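Gellero Hand-Held Gripper Pair, Model 300

The Gellero 300 is a pair of grippers which a person holds in the hands, one left and one right. With it you can show a two-handed task at normal speed, on a normal table, and the movement is recorded for teaching a robot arm later. No robot is needed in the place where you record. Many customers ask us how it feels to work with such a tool before they order, and for this reason we keep the demonstration place in Stanerstead open to visitors.

What you receive

The set contains 2 grippers with gray plastic jaws, 2 marker cubes, the charging cable and a printed guide. Each cube carries black-and-white patterns on its faces, so that the software Satti can find the position of the hand. A green light on the cube shows that the gripper is switched on. The jaws are curved, and they can be changed by the user with the small key in the box. Please do not clean the cubes with alcohol, it makes the print pale and the tracking becomes worse.

The weight of one gripper with the cube is 993 grams. For most people this is comfortable for a short series of recordings. We advise to make a pause between series, and to let the elbows come down to the body when the task permits it.

Visiting the demonstration

The visit takes place in a usual room with tables, chairs and daylight from the window. We did not want to build a showroom, as our customers record in offices and in homes and they wish to see the product in such conditions. You may sit beside the operator and watch, and after this you can take the grippers in your own hands. Up to 5 visitors can come together.

Most groups begin with soft objects. A cup or a box is easy, you close the jaws and it is done. A bag gives more work: the fabric goes away under the jaws, the straps fall where they want, and both hands must agree with each other. At our open day the backpack was the object which visitors asked to try again.

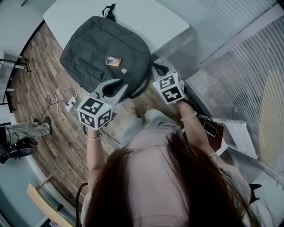

Bring your own object

You are welcome to bring one thing from your work, if it can lie on a table and has no sharp parts. Visitors have brought towels, cable bundles, lunch boxes and a rain jacket. If the object is heavy or very slippery, please write us before, and we will prepare the rubber covers for the jaws.

The recordings which you make during the visit can be taken home on your own drive. The Satti viewer opens them without a license. We keep no copy if you do not ask for it.

Dates and booking

The next open day will be held in May, and the exact day is sent by mail to everybody on the list. Outside of the open day, groups from schools and companies can book a visit by agreement. The visit is free. The entrance is from the yard side of the Brelirgate building, one floor up, and the bell has our name on it.

Orders and delivery

The pair is sold only as a complete set. Single jaws and replacement cubes can be ordered as spare parts. A set which was tried at the demonstration is never sold as new.

Page updated Apr 12, 2021

Contact | Spare parts | © 2021 Gellero, Stanerstead | Back to top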